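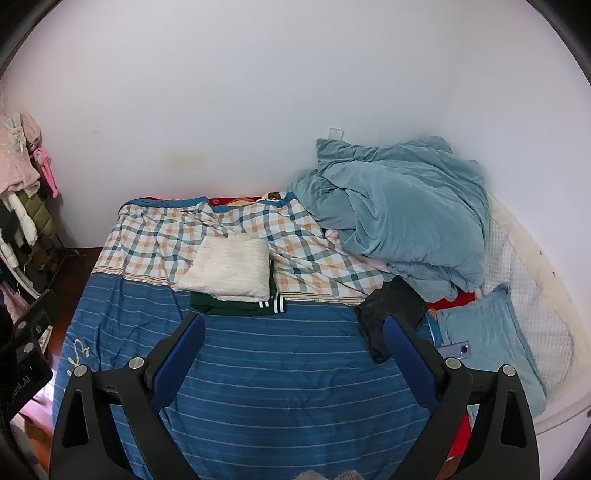

工单主题:床笠总是从床角弹出来,铺床叠衣整理求助
产品:Dekis 床笠(蓝色细白条纹)
提交人:Noemi Mancuso
处理人:Idris Voyle
状态:已解决,保留跟进
创建日期:2024年2月15日

【问题描述】Noemi Mancuso

你们好!先说一句,这条蓝底细白条的床笠我真的很喜欢,颜色清爽,边上还有个白色的小卡通图案,每次铺好我都要站在门口看两眼。问题是它老往上跑。靠墙那一侧的床头角,睡两晚就弹出来,早上起来整条布皱在腰底下,我得趴到床里面去把角塞回去。

床是靠墙放的,没法从那边下手。床垫是去年换的,比原来那张厚。床上东西也多:格子被(白底,橙色和深青色的线)、一条浅蓝绿色的大绒毯、浅蓝色枕头,还有红色的那套床品。白天我还在床上叠衣服,毛巾、外套、袜子全往上放,毯子往墙边一推就堆成一座小山。我怀疑跟这个也有关系,但不确定。

想问两件事:一是床角怎么固定;二是有没有什么顺序,可以一边铺床一边把衣服收完,不用来回挪。我现在是把毯子从左边抱到右边,再从右边抱到左边,特别傻,哈哈。

【回复 1】Idris Voyle

Noemi 你好,谢谢写得这么细!这种情况我太熟了,我自己家里的床也是三面都够不着的那种,所以看到你的工单特别想接。

先麻烦你确认几样:
1. 床垫厚度,从底边量到上沿,不要压着量。
2. 床笠洗标上的高度。
3. 弹出来的是不是永远同一个角。
4. 松紧带是一整圈,还是只在四个角上。

另外,先不要把床笠放进烘干机。松紧带如果已经有点疲了,高温会让它更松。

【回复 2】Noemi Mancuso

量好了!床垫比洗标上的高度多出2厘米。弹的永远是靠墙床头那个角,靠外面的两个角一次都没出过事。松紧带只在四个角上有。

哦对了,烘干机我用过,用过好多次……以后不用了。

【回复 3】Idris Voyle

那就清楚多了。床垫高出2厘米,布料在角上兜得浅,你又是从外侧往里铺,最后一个套上去的正好是最难够到的那个角,它吃到的布最少。晚上一翻身,它先松。

请按下面的顺序试一次:

第一步,把床上清空。毯子、枕头、手机、叠好的衣服都先拿到椅子上或者地垫上。手机请单独放,我有一次把自己的裹进被套里洗了,那声音现在还记得。

第二步,把床从墙边拉开一个手掌宽。床脚下面如果有毡垫会很轻松,没有的话垫一条旧毛巾。

第三步,先套靠墙床头的角,往下多拉一截,让松紧带完全兜到床垫底下。然后套对角,也就是靠外床尾那个,再套剩下的两个。

第四步,把床垫的角抬起来一点,用手掌把多余的布往里推平,条纹对着床沿看一眼。条纹床笠有个好处,铺歪了一眼就看得出来,线是斜的就重新拉。

第五步,床推回去。

如果三个晚上之后还是弹,我们再说固定夹。

【回复 4】Noemi Mancuso

第一晚:没弹!!
第二晚:没弹!
第三晚:床头的角出来了一点点,没有完全脱,手伸进去一塞就回去了。

比以前好太多了。对角那个顺序我完全没想过,我一直是绕着床一圈一圈套的。条纹那个办法也好用,我把以前铺歪的习惯都看出来了,总是往床尾方向斜。

【回复 5】Idris Voyle

太好了!剩下那一点点可以用床单固定夹解决。我问了仓库的同事 Gunther Voß,他推荐 Ultel 的交叉式固定带,从床垫底下走,两头夹住对角的布边。普通的四角夹也行,不过你那一侧贴着墙,夹子容易被蹭开,交叉式的稳一些。

夹的时候请夹在有包边的地方,单层布夹久了会留印子。洗之前记得摘下来。

【回复 6】Noemi Mancuso

装好了,固定带有点硬,第一次穿过床垫底下的时候我整个人都钻进去了,灰尘非常可观(顺便打扫了,算赚到)。已经连续用了19天,一次都没弹过,我早上醒来床笠还是平的,心情都不一样!

那第二个问题呢,叠衣服那个?

【回复 7】Idris Voyle

19天,漂亮!第二个问题我转给了 Marit Rønning,她在我们这里写家务整理的帮助页,叠东西特别快,她的回复我贴在下面。

【转贴】Marit Rønning

你好 Noemi,床上叠衣服完全没问题,高度合适,腰不累,我也这么干。关键是先铺再叠,而且给大件一个固定的地方。

大绒毯最占地方,所以第一个叠它。对折、再对折,然后从一头卷起来,立在床尾或者放进篮子。只要它还蓬在墙边,枕头就只能斜着放,下面压着什么你也看不见。我敢打赌你那堆毯子底下常常藏着一件粉色或者红色的东西,找半天的那种!

格子被展开,上沿翻折一道,露出那条桃色和白色的边,很好看,别藏起来。翻折的高度以枕头刚好压住为准。

然后才轮到衣服。毛巾叠成方块,针织纹理的毛巾比较厚,别叠太多层,不然中间鼓起来放不稳。袖口带条纹的衣服,把袖子往背后折进去再对折,条纹就不会从旁边跑出来,摞起来边也齐。袜子和小件最后处理,直接配对,别搭在被子边上,它们会自己滑下去,滑进床缝就是下个月的事了。

摞的时候厚的在下、薄的在上。叠完一摞就拿走一摞,不要等全部叠完。

【回复 8】Noemi Mancuso

Marit 猜得也太准了!毯子底下真的有粉色的,我都忘了它在那儿。

今天照着做了一遍,从清空到最后一双袜子进抽屉,比平时快多了。毯子卷起来立在床尾,床一下子就大了。袖子往背后折那个我试了两次才折对,第一次折反了,条纹反而全露在外面。

还有一个小问题:红色那套和蓝条纹的床笠可以一起洗吗?

【回复 9】Idris Voyle

建议分开,至少头几次分开。红色的先单独用冷水洗两遍,拿一块白色旧布一起放进去,看有没有染色。没有的话以后可以跟深色的一起洗,浅蓝的枕套和白底的格子被还是另外一桶。条纹里的白线很细,染上一点粉就回不来了。

绒毯也请单独洗,低转速,不放柔顺剂,晾的时候抖一抖,绒面会自己立起来。

【回复 10】Noemi Mancuso

收到!红色的今晚就泡上。谢谢你们,也替我谢谢 Gunther 的固定带。我妹妹 Graziella Bellini 家的床笠也弹,而且她的床是两边都靠着柜子,我让她自己来开一张工单。

【内部备注】Idris Voyle

原因:床垫高度超出洗标2厘米,四角松紧,可能因多次烘干而变松,末角兜布不足。
处理:对角套法,加交叉式固定带。
后续:已请 Marit 把“先套够不着的角”加进帮助页,目前那一页只写了从床头开始。四月再联系一次客户,问松紧带情况,如继续变松,建议换整圈松紧的加高款。
关联工单:Graziella Bellini,待提交。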